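4. Letter spacing and stroke weight in equipment lettering

4.1 Background to the second study

The first study dealt with lettering on paper labels, where the printer has close control over ink, contrast and edge quality. Lettering applied directly to a housing behaves differently. The surface may be curved or textured, the colour of the ground is fixed by the maker's choice of finish, and the text is often read at an angle or under light that was set up for some other task. The guidance we reviewed in Section 2 treats these cases briefly or leaves them to the designer.

Two variables are of interest: the space between letters (tracking) and the weight of the stroke. Wide tracking is usually defended on the grounds that it reduces crowding, the effect by which a letter becomes harder to name when others stand close to it. The benefit is greatest at small sizes and away from the centre of vision. Past a certain point, though, the reader stops taking in the word as a unit and begins to read letter by letter. Where that point lies for short names in capitals has not been well established.

Stroke weight complicates the matter. Light letters on a dark ground tend to look heavier than dark letters of the same drawn weight on a light ground, and designers often thin the stroke to make up for it. The style seen in Figure 7, with thin light-grey capitals set wide on matte black, takes both choices at once. It is familiar from audio equipment, cameras and kitchen appliances, and it was the reason for including polarity as a third factor.

4.2 Materials and method

The stimuli were 152 made-up names of five to eight letters, all in capitals, none of which is a word in English or French. Sitel and Mocanu were used as practice items and were left out of the analysis. Each name was screen-printed on a flat panel in one of six combinations of tracking and weight, in either polarity. Panels with a gloss finish were rejected after piloting, as glare from the overhead fittings could not be kept constant between sessions.

Eighty-four adults took part, all with normal or corrected vision. Sessions were held at the Urkville site in the late afternoon with the blinds closed. Participants sat with the head supported and read each name aloud as soon as the panel was uncovered. Onset of speech was recorded by microphone, and errors were scored from the recordings by Csaba Fülöp and, separately, by Ivana Ibarra. Disagreements were settled by listening again.

4.3 Results and discussion

Mean naming time in the moderate tracking condition with medium weight was 430 ms. Times lengthened at both the tightest and the widest settings, and the cost of wide tracking was larger for longer names. Thin strokes alone had little effect in either polarity. Combined with wide tracking, they produced the slowest responses in the set, together with most of the errors on the letters C, G and O.

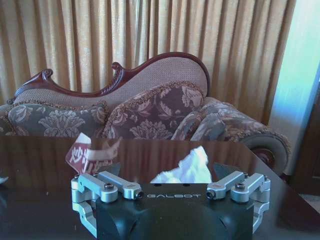
The interaction was stronger for light lettering on a dark ground than for the reverse. One possible account is that thin light strokes lose contrast quickly when the eye is not fully in focus, and that wide spacing then removes the outline of the word that might otherwise help the reader recover. Our data do not allow us to separate this from a simpler effect of familiarity, as most of our participants read far more dark text than light.

Response times in the present task are not a measure of how well a name is remembered or liked. A maker may reasonably accept a slower reading of a brand name, which the owner learns once, while keeping a heavier stroke for warnings and control labels. The Stidance panels, which carried both kinds of text, are treated separately in Section 5.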